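**Ticket: gripper closes late during hand-guided cup demos**
Opened by: Vilja Lehtinen
Picked up by: Lilian Lukumay
Setup: Budeneo table, single arm, Rotich teleop software
Status: resolved, one follow-up open
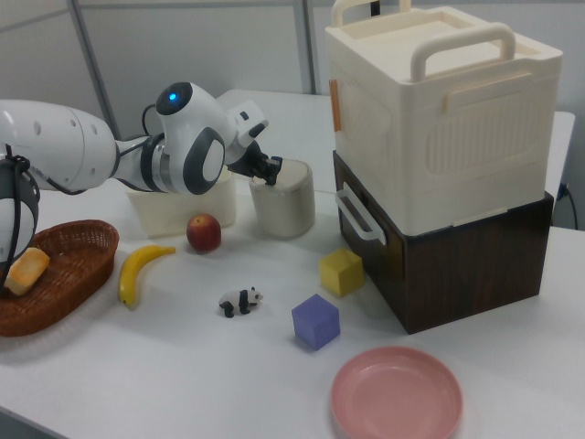 ## What Vilja reported

Sunday, January 30, 2022. I'm recording demos for the cup task and I love how smooth the arm feels now! Guiding it to the cup is a breeze. The trouble starts once the fingers are down past the rim. I squeeze the trigger, nothing happens, I squeeze harder, and then the gripper snaps shut all at once. By then my hand has drifted a little, so the saved path has an ugly wobble right where the grasp should be.

Only the gripper lags. The joints follow me perfectly. It doesn't seem to matter whether I'm going for the cup, the apple or the yellow cube.

Out of 67 demos I'd keep the early ones. The later ones got worse the longer the session ran.

## Log

**Lilian, first look.** Thanks for such a clear write-up, that last line is a great clue! If it gets worse with time, I'd suspect a queue filling up somewhere. Could you restart only the Rotich recorder (leave the arm powered) and do a few grasps?

**Vilja.** Did that. Crisp again right away! Then it slowly went soft, same as before.

**Lilian.** Lovely, so the hardware is probably fine. Next, please open the recorder settings and read me the gripper command rate and the trigger sampling rate.

**Vilja.** Trigger sampling is 60 Hz. Gripper command rate is 2 Hz. Is that second one supposed to be so low?

**Lilian.** No, and I think you've found it. The recorder sends every trigger reading to the gripper in order, so at 2 Hz the old readings pile up and your squeeze waits its turn in line. The joints use a separate channel – that's why they felt so good the whole time.

**Vilja.** Oh, that explains the snap too. It was working through all my half-squeezes before it got to the real one.

**Lilian.** Yes! Please try this:

1. Stop recording and open the fingers from the side panel.
2. Back the arm straight up until the fingers are clear of the cup.
3. Set the gripper command rate to match the trigger.
4. Turn on "latest value only" under Sarkerar bridge options.
5. Restart the recorder and repeat the cup grasp at your normal pace.

**Vilja.** Done, and wow, what a difference. The fingers move with my hand now. I ran a long session on purpose and it stayed quick all the way through. I even slowed way down for the banana to see if I could make it stutter, and I couldn't.

## Cause

The Clutulby profile was loaded at startup. It carries the slow gripper rate and has "latest value only" switched off, and it overrides whatever was saved on the table.

## Still open

- Lilian to fix the rate in the Clutulby profile so it doesn't come back after an update.
- Vilja to re-record the late cup demos. Please don't trim the wobble out of the old ones – the trigger times are shifted as well, so the labels would still be wrong.
- Old files moved to `cup_lag_hold`, leave them out of training for now.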